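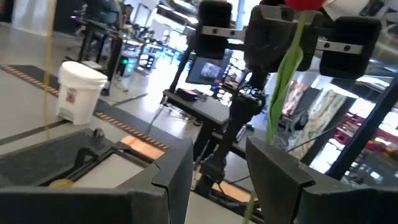

birsen_c
You have to recut them the second you get home, even if the shop just did it. Sharp knife, slanted, an inch off the bottom. Scissors pinch tulips, I gave up on scissors years ago.

potatopatch
ok but does that fix the droop?? I have the red ones, green stems, long floppy leaves. Mine go over the side of the vase like they're looking for something on the floor. Bought a bunch at the Trundthorpe market, 30 stems, for the front room at work. Two days and half of them flopped

birsen_c
Flop is mostly thirst or warmth. How deep is the water

potatopatch
deep. filled it right up

mossy_gate
There's your problem. Tulips want a couple inches, no more. Stems go mushy in deep water. Top it up every morning bc they drink a lot.

Esi Atinga
Disagree with mossy_gate, sorry. Shallow is fine AFTER they've had a good long drink. First wrap the whole bunch in newspaper, tight, heads level, and stand it in deep cold water for a couple hrs. Then the vase. I did over 300 stems that way for my cousins wedding and they stood up straight all day.

mossy_gate
Who has time to wrap tulips for an office

Esi Atinga
takes 60 seconds?

potatopatch
lol. will try the newspaper. what about the leaves, do I pull them off? they hang down a long way

birsen_c
Only the ones that would sit in the water. Leave the rest, they look sad without.

hareleck_jo
Penny in the vase. Grandmother swore by it

Esi Atinga
The penny thing does nothing. Tried it side by side with plain water, same bunch, same windowsill. Both dropped petals the same morning

hareleck_jo
mine last longer with it, just saying

mossy_gate
yours are in a cold hallway Jo, you posted it last spring

hareleck_jo
fair

Chisholm_Rd
Pinprick right under the bloom. Straight thru the stem. Stops them streching.

birsen_c
Please don't. People repeat that one every year. They keep growing in the vase whatever you do, thats just tulips. If you want them shorter recut every other day and turn the vase so they dont all lean to the window.

Chisholm_Rd
works for me, been doing it forever

birsen_c
ok well we wont agree

potatopatch
Followup. Did the newspaper, cold tap water, recut with a knife. Most came back up. A few still bent but kind of nice bent? One just hangs whatever I do to it, so that one's in a jar by itself. Also I had them next to a monitor, moved them away in case it was the warmth

Esi Atinga
good, warmth is the killer. Also keep them away from the fruit bowl

mossy_gate
and daffodils. sap clogs them

potatopatch
wait really. I was going to add daffs from the Bradora stand

mossy_gate
Put the daffs in their own bucket overnight first, new water, dont recut after. Then you can mix

potatopatch
ok separate vase, too much work. Anyone know when to order bulbs? want to try growing some out back

birsen_c
July is when I put my order in, the good reds go early. Plant once its cold. Start another thread tho, the squirrel arguments alone will fill it

hareleck_jo
chili powder

Esi Atinga
chicken wire, Jo. new thread pls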